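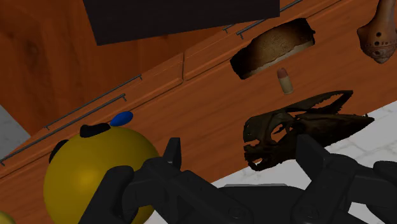 Figure 1. Wrist view in the simulator, with the gripper open in front of the cabinet.

Applying Safety Rules to a Simulated Tabletop Arm
Robotics Practice course, final report
Submitted Sunday, February 19, 2023

1. Purpose

Our group was asked to take a set of written safety rules for shared workspaces and see how much of it could be checked in simulation before anyone runs the real arm. The starting point was the Skenwood lab handbook, which every student signs in November. It was written for hardware, and parts of it don't carry over well. We kept the rules that could be turned into a test and listed the ones that couldn't.

2. Setup

The scenes came from the Heltham set, which mixes furniture with loose objects of odd shapes. We used the cabinet and table scenes. Objects include a large yellow ball, an animal skull and a bread item, so the grasps are not all the same kind. We ran 3000 episodes in total, split evenly between the Badawi planner and the Pramano planner. Both had the same start poses and the same time limit. 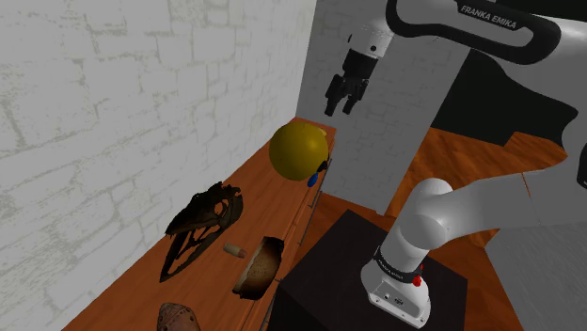

3. Rules tested

Rule A: The arm holds still for 2 seconds after any stop command before it accepts a new target.

Rule B: No part of the arm may touch furniture except the fingers, and the fingers only on a handle.

Rule C: The fingers stay open on approach and close only when the target is between them.

Rule D: Every run is logged with the scene file, the software version and the random seed. If one is missing, the run doesn't count.

Rule D gave us the most trouble. We had to throw out 70 early runs because the seed was never saved, and then repeat them. After that we made the script refuse to start without one.

4. Results

Rule A passed in every logged run. Rule B failed in around 15 percent of cabinet runs, nearly always with the wrist housing and not the fingers. The planners treat the wrist as a simple cylinder - the real shape is wider on one side, so the clearance they compute is too generous. Rule C failed mostly on the skull, where the open jaw confused the check for what is between the fingers. We don't think those are all true failures.

5. What simulation can't cover

The handbook also has rules on floor markings, who may hold the stop button, and training. We left these as a paper checklist. A pass in simulation should not be used to skip any of them.

6. Changes we suggest

Add a wrist clearance value to Rule B. Reword Rule C so it names the contact surfaces. Move Rule D to the first page of the handbook, before the motion rules. The scripts and the list of excluded runs are in the course folder.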